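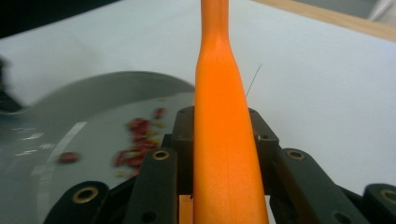
What does an IT services company do all day?

My name is Lorraine Costigan, and when I tell kids I work for an IT services company, they usually ask if I make games. I don't (sorry!). Then they ask if I fix computers, and the answer is sort of, sometimes, it depends. So let me tell you properly.

IT stands for "information technology." It's a big name for computers, phones, the programs that run on them, and all the wires and signals that join them together. Almost every place you go needs IT. The library needs it to know who has borrowed which book. Your dentist needs it to remember when you're coming in.

But a dentist is good at teeth! She may not know how to build a computer program, and she probably doesn't want to learn. So she calls a company like mine, and we do that part for her. When you do a job for somebody else, it's called a service, and the person you do it for is your client.

A bus story

One of my clients is the bus company in a town called Skemport. It had a paper timetable at every stop, and whenever a bus was late, people just stood there in the rain wondering. The bus company wanted an app that showed where each bus was.

First I went and rode the buses. I really did – 13 of them, and I got very good at holding on around corners. I talked to drivers and to passengers, and I asked what bugged them most. People who do this job are called consultants, and mostly we ask questions and write down the answers.

Next came the programmers. They write the instructions that tell a computer what to do, and those instructions are called code. The Skemport app was named Stirnine, and it needed a little box on every bus to send out a message saying "I'm on this street now!" A new message goes out every 30 seconds.

Then the testers had a turn. Testers try to break things on purpose, and I think they have the most fun of anybody. One of them typed 3448 into the box where you put your bus number, and the whole app froze. There is no bus 3448! The programmers fixed it so that the app now says, "Sorry, I can't find that bus," and carries on.

Who looks after it now?

The app opened in April, but we didn't all wave goodbye and go home. Phones change, streets get closed, and people forget their passwords (I forget mine too). So there's a help desk, where you can call or write when something goes wrong. Ours is in Clirkach, and the Skemport app has 2 people there taking turns, even at night. If they can't solve a problem, they pass it to the programmers with a note called a ticket. It's a bit like taking a number at the bakery counter, except that an urgent ticket can jump the line.

Do you have to be good at math?

I get this one a lot. Some jobs use plenty of math, and some use hardly any. I like writing and I like nosy questions, so consulting suits me fine. My friend Ibarra draws the buttons and picks the colors, and she went to art school.

Want to try my job? Pick something at home that annoys everybody, like finding matching socks. Ask each person in your family what the trouble is and write down what they tell you. Then draw a plan to fix it, and show it to them before you start moving any socks!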